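2019-05-05, cloth bench

Started on the green stuff from Murín today, the dark olive one (finally!). Lovely matte color, but it creases if you so much as look at it. I pressed 30 pieces before lunch and folded the top edge over on every one, as Peter Machala wanted.

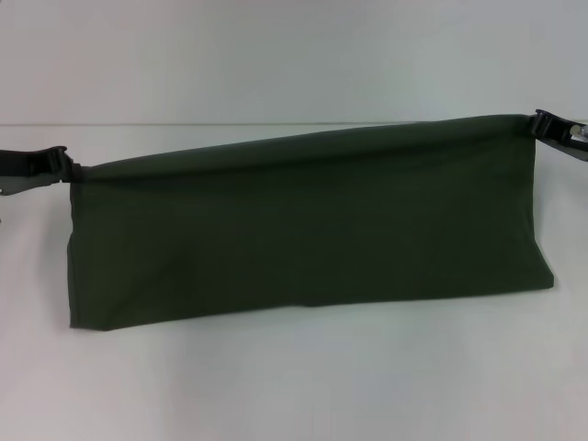 Peter thinks we should fold first and press after, and I'm coming round to it. Will try that on the next lot. We also need more pins, and the steam iron is dripping again – ask Prulitz about a new seal before August.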